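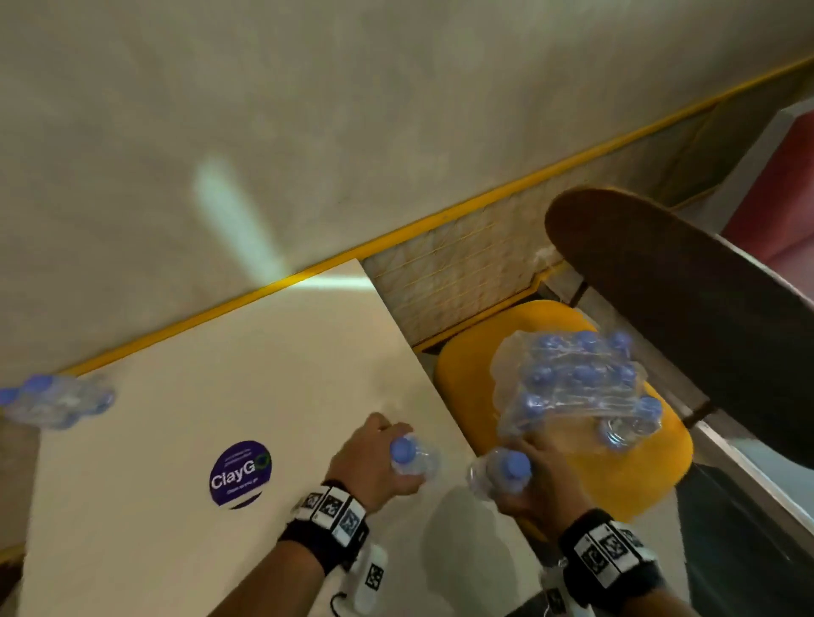 Figure 3. Hand holding a water bottle with a blue cap.

4.2 Queue times after the September patch

We logged 2897 ranked matches on the Presness and Sumar servers. The patch made the Meesuk map smaller and moved two spawn points. Median queue time on Presness fell from 204 to 133 seconds. Sumar showed no clear change, and its player base was much smaller in the evening hours.

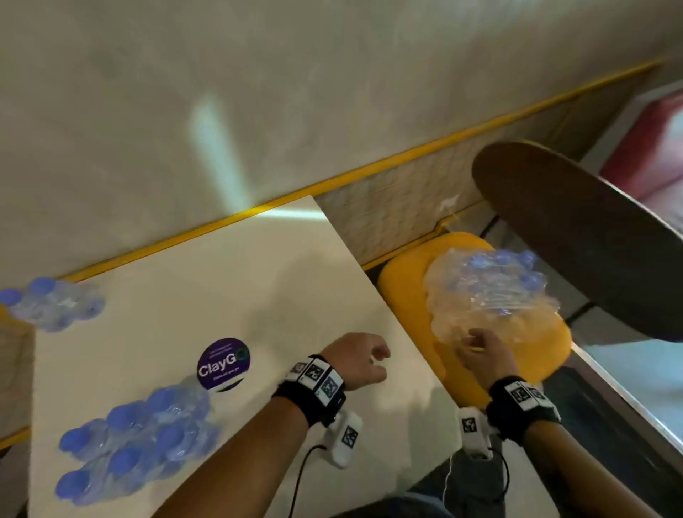 Figure 4. Wrapped packs of water bottles on a white tabletop.

Matches with a disconnect in the first 60 seconds were dropped – the Plurkier client does not store queue data for them. Squads and solo players were analyzed separately, as in Section 3.

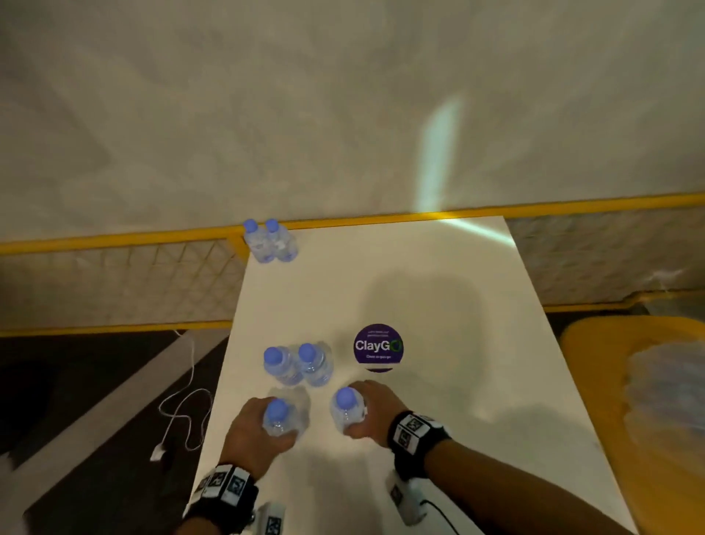
4.3 Early exits

Solo players left matches early more often than squads did on both servers. Most of these exits came before the first zone closed.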